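Search this site Enter keywords Go

Prindar Project Group
Minutes of the equipment review meeting, August 2023
Held on Wednesday in the upstairs meeting room, Drummond

Present: Korkor Sowah (chair), Sugeng Ismail, Yu-na Do, Deok-su Jang
By phone: Jin-sol Ra (from item 3)
Minutes: Yu-na Do

1. Minutes of the last meeting

Accepted with one change. Under "Storage," the sentence saying the old teleoperation arms had been sold should say they have been listed for sale. Deok-su has had one inquiry and is waiting to hear back.

Korkor asked that draft minutes go out before the weekend in future. Agreed.

2. Urnel hand-held gripper kit: trial so far

The main business was the Urnel kit from Kivness, which we have on loan. The kit is a pair of hand-held grippers, charger, carry case and the recording software. The group has to decide whether to rent it for the laundry and bedding tasks, buy it, or send it back.

Sugeng reported on the trial. Work has been on single pieces of cloth on a bed, with one person holding a gripper in each hand. The steps are to pick up two corners, lift, hold the cloth out between the hands, and lay it back down for folding. He has kept to soft, thin items up to now. Towels and fitted sheets are on the list but have not been started.

His view is that the kit is quick to learn. Deok-su had never used it and was making usable recordings the same afternoon. With the old arms it took most of a week to get a new person to that stage, and they needed somebody else in the room to reset the task.

Deok-su agreed about learning it but said the second hour is harder than the first. The weight is fine at waist height. With the cloth held up and out he feels it in the wrists, and he noticed he was rushing the lift toward the end of a session. He would like sessions kept short whatever we decide about the kit.

Grip on cloth was discussed at some length. The jaws bunch the fabric where they close. On a corner hold this gives creases running in from each side, which is expected. Yu-na asked if the bunching makes it harder to line up edges for the fold afterward. Sugeng said a little, mostly when too much cloth is taken into the jaw. He is now telling people to take the very tip of the corner. He will write this into the operator sheet. 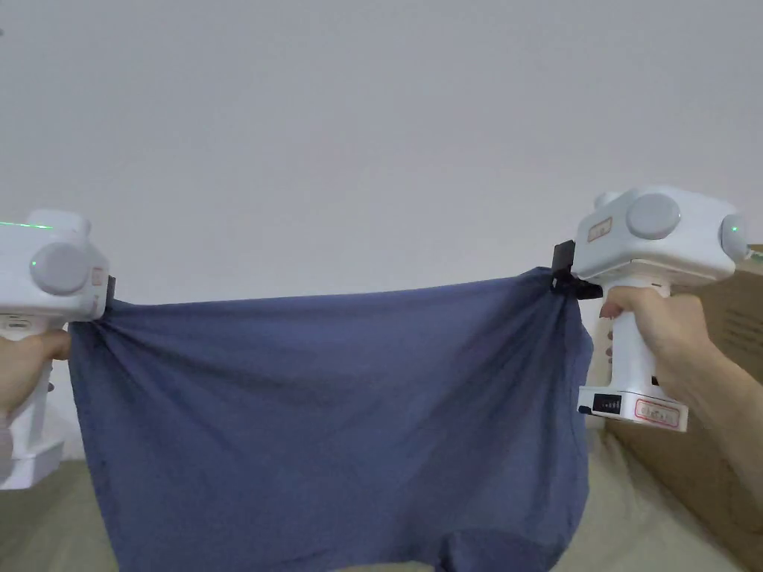 3. Power, lights and controls

Jin-sol joined the call.

Battery life has been acceptable. The packs last a normal session with some left over, and Sugeng charges them over lunch. The readout is on the front of the base, below the hand. Deok-su said he cannot see it well while working without tipping his wrist, and tipping the wrist moves the cloth. Sugeng checks both readouts before each session starts and has not been caught out.

Jin-sol asked what happens in the software when a pack does run down partway through. Sugeng let one go flat on purpose to find out. The recording up to that point was kept, but the file was closed without the end marker, and it had to be repaired by hand. Jin-sol said her import script rejects files with no end marker, so this would need a fix on one side or the other. Kivness support have been told and gave a ticket number, nothing further.

The green lights come on when each gripper is ready. No complaints about these. Yu-na asked for the ready check to be on the operator sheet as a step of its own: both lights green, then start.

Deok-su raised the trigger. Small hands reach it easily. His own finger ends up curled further than he would like. Kivness sell a larger handle shell, not included in the loan. Korkor said to ask for one on loan before spending anything.

There was a question about the labels on the casing. Some of the print is too small to read comfortably and two of our people had not read it at all. Sugeng will copy the text out from the manual and put it in the front of the binder.

Action: Sugeng to ask Kivness about the larger handle shell.
Action: Jin-sol to send Kivness a sample of a file with the missing end marker.

4. Left and right hands

Yu-na has been going through recordings and finds that people tend to hold one side higher than the other. The top edge of the cloth then runs downhill. She does not think this is a fault in the kit. It is how people stand, and which hand gets tired first.

Jin-sol said she would prefer that nobody try to correct it. The robot will meet cloth at all kinds of angles and a bit of slope in the data is useful. Korkor said that was fine so long as the operator sheet did not tell people to level it. Sugeng confirmed that the current draft does say "hold level" and he will take it out.

Deok-su asked if the same applied to a sagging top edge. Jin-sol: yes, leave it, except for the recordings marked as "taut," where the cloth should be pulled out as far as it will comfortably go. We do not have enough of those yet.

Some discussion of hems and side folds. When a shirt-weight cloth is lifted by two corners, one side often doubles over and hangs that way. The present rule is to carry on and lay it down as it is. Yu-na finds these hard to label and wants a tag for them. Agreed to add "side fold" to the tag list. Older recordings will not be gone back over unless there is time.
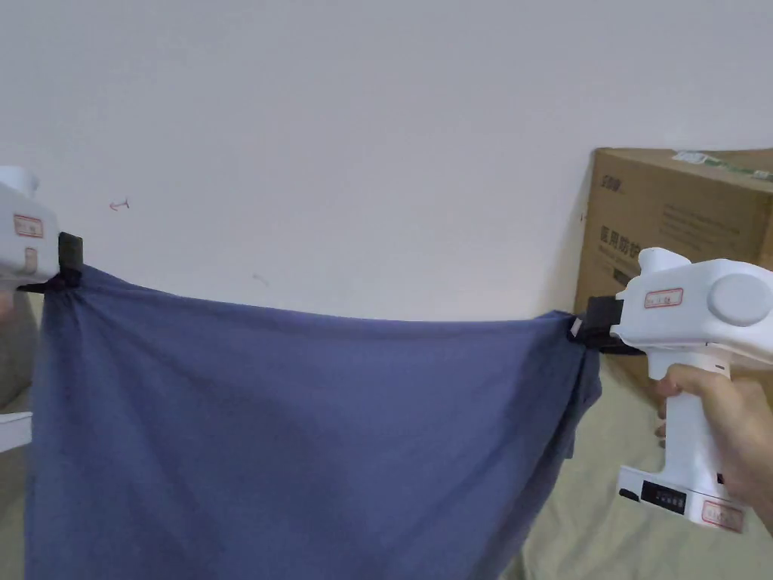

5. Working space

All the trial work has been against a plain white wall, with the cloth on the bed. Yu-na pointed out that the data will look very much alike if we carry on this way. Sugeng agreed but wanted the first batch kept simple so that any problem with the kit would show up clearly. He is happy to move on now.

Options mentioned: a different room, a patterned cover on the bed, a darker cloth. Korkor asked for the cheap ones first. Patterned cover and darker cloth to be tried next; the room can wait until the lease on the downstairs unit is settled (see item 8).

Cardboard boxes by the bed were raised. Deok-su asked if they should be cleared before the next batch. Jin-sol said a certain amount of ordinary clutter is welcome and she would rather have it than a bare room every time. Korkor's concern was people stepping back onto things with both hands full. It was agreed that things may stay at the sides and against the wall, and that the floor where the operator stands is to be kept clear, including cables.

6. View from the gripper

Each gripper carries its own camera with a very wide lens. Jin-sol went through what she needs from it. Both fingers must be in view the whole time, and the cloth should be in view before the jaws get to it. The approach is the part the model learns most from. Several of the early recordings start with the gripper already on the cloth and are not much use to her.

Sugeng will change the start position. Operators are to begin with the jaws open and the cloth some way ahead of them, pause, then move in.

Deok-su asked about the dark ring around the edge of the image. Jin-sol said it comes from the lens and her software masks it. The bending of straight lines toward the edge is also dealt with at import. Operators need not do anything about either one.

Yu-na said the wide view takes in a lot of the room, more than people expect while they are working. In a customer's home this would matter. Korkor asked for it to be covered in the consent form before any home visits are booked. Jin-sol has wording from the March visits that can be reused with small changes.
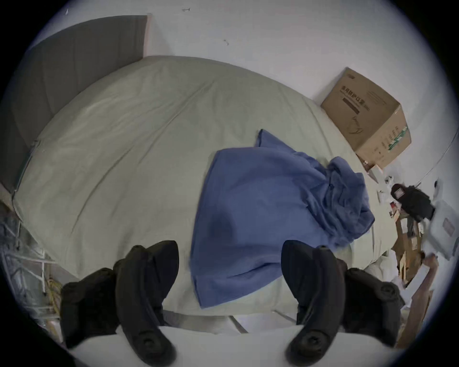 Gripper view, jaws open, blue cloth ahead on the bed.

7. Cost and terms

Korkor gave the terms as quoted by Kivness. Rental is $488 a month for the pair, with the software included and support by email. The minimum term is five months. Purchase price has been asked for twice and has not been given in writing. Korkor does not want to discuss buying until it has.

Repairs during the rental are covered except for drops. Deok-su asked how that would be judged. Not known. The jaw pads wear and are not covered. Sugeng has seen slight polish on ours but would not call it wear yet.

Jin-sol was in favor of renting. The recordings are good enough for her purpose once the end marker problem is fixed, and she has no other way to get this kind of data by the fall. Deok-su was in favor with short sessions. Yu-na was in favor but wanted the missing marker dealt with first, in writing, and not left as an open ticket. Sugeng had no objection to waiting for it.

Korkor asked if one gripper on its own could be rented, for the single-hand tasks. Sugeng thinks not, and in any case the cloth work needs both.

Decided: to rent the Urnel kit for the minimum term, provided Kivness confirm a fix date for the end marker. If no date has been given within 10 days the matter comes back to this group.

Decided: sessions to be kept to roughly an hour, with a break partway.

Action: Korkor to write to Kivness with the above and ask again for the purchase price.
Action: Sugeng to revise the operator sheet (corner tip, ready check, start position, "hold level" removed) and send it around.
Action: Yu-na to add the "side fold" tag.
Action: Jin-sol to send the March consent wording to Korkor.
Action: Deok-su to find a patterned bed cover and a darker cloth. Receipts to Korkor.

8. Other business

Downstairs unit at Drummond: the landlord has not replied. Korkor will call.

The label printer is out of tape again. Deok-su has ordered some.

Yu-na is away for the first part of next month. Sugeng will take the minutes if we meet in that time.

9. Next meeting

To be fixed by email once Kivness have answered. Same room.

Korkor closed the meeting shortly before noon.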